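Event Publicity – Week 2 handout
Lucinda Holloway
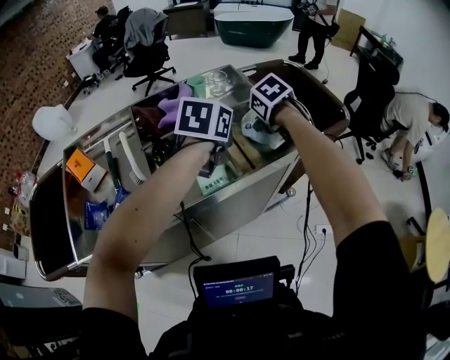
Launch parties for magazines are a marketing cost, so treat them like one. The Siscombe spring issue party in March is our case – 400 invited, guest list done by Gulladholm, drinks paid for by Amstead in return for the back cover. Read the run sheet before the tutorial. Colour coding is by supplier, not by time, which trips people up. Timing matters more than the glamour: arrivals, photo wall, speech, out. Keep a clock on you, as with the little blue-lit timer on the chest up top, 00:00:17 on it. Your phone will be full of messages from the publicist and you wont look at it.

Guest list terms
A list – photographed on arrival, named in the caption
B list – fills the room, gets a gift bag
Press – seperate door, no bag

Captions: left to right, full names, check spelling with the publicist. Honour any embargo. Henriques ran theirs early and lost the next invite.

For next week
Write a party report, 400 words max. Who hosted, who came, who paid. No adjectives in the first line. Hand in at the start of class, on paper please.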